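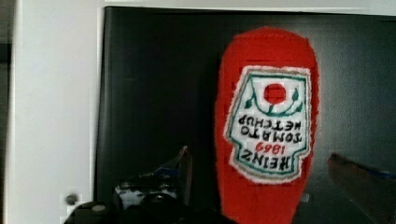 Grakville Robotics Club - Manipulation Team

**How do you get a two-finger gripper to pick up soft things the same way twice?**

Posted by **plarnano_bench**, December 2022

Hi all! Our club is working on a pick-and-place project we call Killodeo, and we've moved from hard blocks to plush groceries. The one giving us fits is a fuzzy red ketchup bottle (HEINZ on a stitched label). The wrist camera view is from one of our approaches, fingers on either side of the bottle.

We've recorded 62 tries and picked it up cleanly in 40 of them. When it fails, the fabric squashes, the bottle tips, and the fingers close on almost nothing. We close to a fixed width, same as we did for the blocks. Is there a better way that a student team can pull off before our July demo? We'd love to keep the plush stuff - it's way more fun than blocks!

---

**lau_lab_helper**

Oh, this is a great problem! Fixed width is your trouble, I'd bet. A block stops the fingers for you and felt doesn't, so watch the motor current instead. Close slowly, read the current as you go, and stop when it has stayed above your threshold for 4 readings in a row. One reading is too jumpy to trust.

Then lift a tiny bit and check again. If the current drops, open up, go a little lower and retry. Adding that one retry made a huge difference for us on stuffed toys.

Also look at where the two fingers touch. If one gets there first it pushes the bottle over before the other shows up - center on the bottle in the wrist view before you close. The red should be easy to pick out with a plain color filter against that black panel.

---

**gearsandglue**

more data!! we had nearly 759 grabs before ours got good

---

**tinbucket**

Agree with the current idea. I'd add that some of your recordings should have the label facing different ways. You've got it upside down in that shot, so do some right side up and some turned around to the back, or a learned policy may get attached to the white patch. We had exactly that with a plush milk carton and it took us weeks to figure out.

What are your fingertips covered with? Bare plastic slides on fuzz. We glued on thin rubber and it grips felt really well, though it does pick up lint, so wipe it down between runs.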